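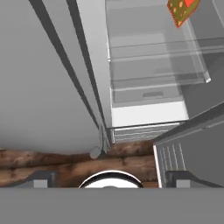 Navette campus Godoy – Gare de Gorden
Liste de contrôle des arrêts et des véhicules, contrôle de juin
Exploitant : Skusico. Contrôle : Ottilie Kuster. Visa : Everaldo Bittencourt.

12 commentaires | 4 partages

1. Arrêt Godoy-Bibliothèque
Horaire affiché, lisible de nuit : conforme.
Bordure, hauteur constante sur la longueur du quai : conforme.
Bande podotactile : non conforme. Deux dalles descellées côté avant. À reprendre avant la rentrée.
Éclairage de l'abri : conforme.

2. Arrêt Gorden-Gare
Marquage au sol : à surveiller. Zébras effacés au droit de la porte arrière.
Dégagement pour fauteuil roulant : conforme après déplacement du range-vélos.
Visibilité du conducteur en sortie d'arrêt : réserve. Haie à rabattre, demande déjà transmise à la commune.

3. Véhicule 179
Extincteur, plombage et date : conforme.
Marteaux brise-vitre : un manquant, rangée arrière gauche.
Rampe manuelle : conforme, charnière à graisser.
Commande d'ouverture de secours, porte 2 : conforme. Essai répété moteur coupé.
Affichage de la capacité (40 places assises, 30 debout) : pictogramme décollé, remplacé sur place.
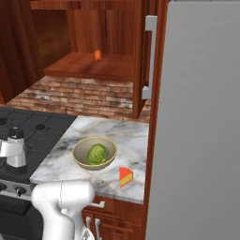

Un véhicule peut-il circuler avec un marteau brise-vitre manquant ?
Le véhicule reste au dépôt jusqu'à la remise en place du marteau ; Skusico affecte la réserve à la ligne et consigne l'échange dans le registre.

4. Exploitation
Surcharge au départ de 7 h 40 : constatée. Étudiants debout en avant de la ligne blanche. Rappel à faire aux conducteurs – la consigne existe, elle n'est pas appliquée.
Correspondance avec le train : 13 minutes, suffisant.
Registre des incidents : tenu, mais pages non numérotées.

Commentaire O. K. : le point 1 figurait déjà au contrôle précédent. Délai ferme demandé.
Commentaire E. B. : d'accord. Devis dalles attendu de Fundmont.

À lire aussi
Godoy : travaux sur le parking relais
Abonnement étudiant, pièces à fournir
Gorden-Gare : nouvel emplacement des consignes à vélos

Ce site utilise des cookies de mesure d'audience. Accepter | Refuser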